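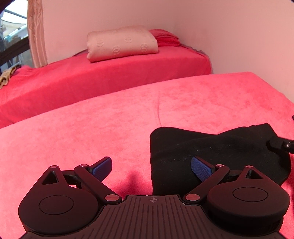
Before you begin

This tutorial is for people who have received the Narkavora hand gripper kit and want to make their first recordings of cloth folding. I have used the kit since July, first in our office in Hesville and later in ordinary homes. I paid the normal price for it and I will also say where I was not satisfied.

You need the gripper, a charged battery, one piece of cloth and a soft, wide surface such as a bed. A plain black cloth on a bright cover is a good choice for the first day. The difference in colour is strong and you can find the edges easily when you look through the recording.

Step 1. Look at the fingers

The two blue pads must face each other and stand wide apart when you do not press the trigger. Their surface has a fine grid texture, and this is the part that holds the cloth. Wipe both pads with a slightly damp cloth and let them dry. Lint collects on the pads quickly, more so with black cotton.

Close the fingers slowly and open them again. If one finger moves later than the other, tighten the round pivot cap at the lower end of its arm by a quarter turn. Do not use force here. On my first kit I turned it too far and had to write to Cosmin Surdu at the support desk, who sent me a new pin after 16 days. He was polite, but this was a long time to wait.

Step 2. Check the crosshair

Near the top of the ribbed plate, between the fingers, there is a small printed circle with light and dark quarters. The program Filip looks for this mark at the start of each recording. Keep it clean and do not put tape over it. In Filip, choose "New session" and wait until the mark gets a green border on your screen. If it stays grey, turn on a lamp and try again.

Step 3. Prepare the cloth

Spread the cloth on the bed and leave the folds in it. Many beginners make it completely smooth with the hand, and then all their recordings are the same. A corner which lies a little crooked is useful. Remove phones and keys from the bed cover.

Step 4. Make the first fold

Hold the gripper open over the surface and come to the cloth from the side nearest to you. Lower it until the pads are on both sides of the edge you want to take. Press the trigger, count to 2, lift a hand's width and carry the edge to the other side. Open the fingers before you pull back, otherwise the cloth comes with you.

With a plush cover you must be careful. The pads like to take the cover together with the cloth. Go in at a flat angle and stop as soon as you feel resistance.

Step 5. Repeat and save

Record 35 folds in one session, then rest your wrist. Filip gives each fold a mark of good, short or lost. Delete only the lost ones. The short ones can still be used, and my colleague Relu Anghel keeps them in a separate folder with the name of the room.

After 60 minutes the battery is nearly empty and the light on the handle changes to orange. Save first, then change the battery.

What I think of the kit

The fingers are strong and precise, and the blue pads hold thin cotton better than the pads from Homudska which we used earlier. The big rounded housings on the two sides are my main complaint. In narrow places, for example between a bed and a wall, they touch things before the fingers arrive. The printed manual is also very short and has no chapter about fabrics.

For bed linen, towels and clothes I can recommend it. For work inside drawers I would wait for the smaller version, which is promised but has no date yet.

Last changed: 2025-12-23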